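Greifzellen einrichten und pflegen
Skript zur Übung 2, Stand 2024-05-30
Dwight Beaulieu

341 mal geteilt
2 Kommentare

Wir machen weiter mit der zweiarmigen Zelle Flarkwood, zuerst im Simulationsmodell, danach am Aufbau in der Halle. Wer im März beim ersten Termin gefehlt hat, liest bitte vorher das Blatt zu den Koordinatensystemen. Ohne Basis, Flansch und TCP sauber auseinanderzuhalten wird der Rest mühsam. 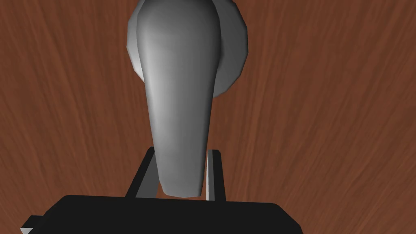
Flarkwood in der Simulation, Greifer geöffnet 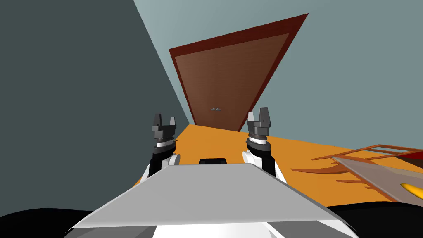
Einrichten heißt bei uns zunächst: Modell und Maschine müssen dasselbe meinen, wenn sie »Greifer Mitte« sagen. Das klingt trocken, ist aber für mich der schönste Teil der ganzen Übung! Man ändert im Modell eine einzige Zahl, lässt den Arm an dieselbe Stelle fahren und sieht sofort, wie sich der Fehler durch die gesamte Kette zieht.

1. Nullstellung

Beide Arme in die Referenzpose fahren und die Gelenkwinkel aus der Steuerung ablesen. Dann dieselbe Pose im Modell laden und Gelenk für Gelenk vergleichen, links und rechts getrennt notieren. Beim rechten Arm sind die Vorzeichen einiger Achsen gespiegelt. In Urkdale haben wir damit einen halben Nachmittag verloren (ich erzähle das jedes Jahr, und jedes Jahr passiert es wieder einer Gruppe).

Wenn nur eine Achse abweicht, zuerst den gespeicherten Offset prüfen. Weichen alle ab, ist fast immer die falsche Konfigurationsdatei geladen.

2. Greifer und TCP

Der TCP liegt mittig zwischen den Fingerspitzen, Z zeigt vom Flansch weg. Für unsere Finger tragen wir als Startwert 238 mm ab Flansch ein. Danach die übliche Prozedur: eine feste Spitze aus vier Richtungen anfahren, Orientierung jedes Mal deutlich ändern, ausgleichen lassen. Den Restfehler ins Protokoll schreiben, auch wenn er hässlich ist.

Nach jedem Fingerwechsel wird neu vermessen. Immer.

Die Öffnung prüft ihr im Modell und am echten Greifer mit denselben drei Sollwerten: ganz auf, halb, ganz zu. Achtet darauf, ob beide Finger symmetrisch laufen. Ein nachlaufender Finger verschiebt das Teil beim Schließen, und dann sucht man den Fehler in der Bahnplanung, wo er nicht sitzt.

3. Kamera am Handgelenk

Hand-Auge-Kalibrierung mit der Tafel, mindestens fünfzehn Posen, gut verteilt, auch gekippte dabei. Zwischen Bild und Gelenkdaten gibt es einen Zeitversatz, bei uns bis zu 293 ms. Deshalb wird jede Pose im Stillstand aufgenommen. Wer hier Geduld hat, wird beim Greifen richtig belohnt, versprochen!

4. Pflege

Wöchentlich: Fingerflächen abwischen, Schrauben am Adapter mit dem Drehmomentschlüssel nachprüfen, Kabelführung am Handgelenk einmal durch den ganzen Drehbereich beobachten. Monatlich: Referenzpose wiederholen und mit dem letzten Protokoll vergleichen. Jede Änderung an der Maschine kommt am selben Tag ins Modell, sonst laufen beide auseinander.

Aufgabe bis zum nächsten Termin

Verschiebt im Modell den TCP um 5 mm in X und fahrt drei Greifposen an, die sich nur in der Drehung um Z unterscheiden. Zeichnet die Abweichung am Teil auf und begründet die Richtung. Gruppe Arumlow nimmt den linken Arm, Gruppe Girard den rechten. Skizzen von Hand sind mir sehr willkommen.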